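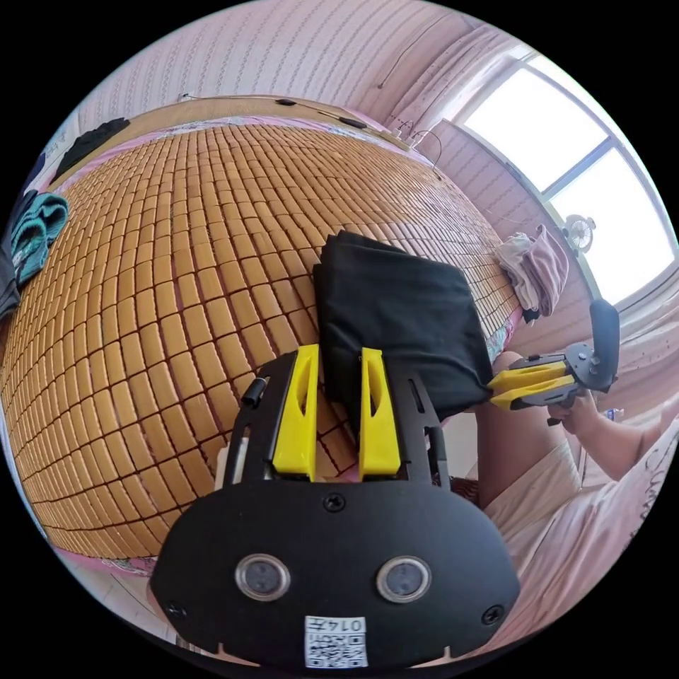

A bamboo tile mat laid over a bed, with a folded black cloth on it.

Testley gift shop adds a men's range

08/02/2024

Bomell, the gift shop in Testley, has put in a section of presents for men after requests from customers. It takes up two shelves by the till and has wallets, shaving sets, socks and shoe care kits.

Owner Clementina Azevedo said most people who asked were buying for a husband or a father. "They wanted something he would use," she said.

The shoe kits come from Abreu, a small maker in Millville, and can be engraved in four days. Gift wrapping is free until the end of February.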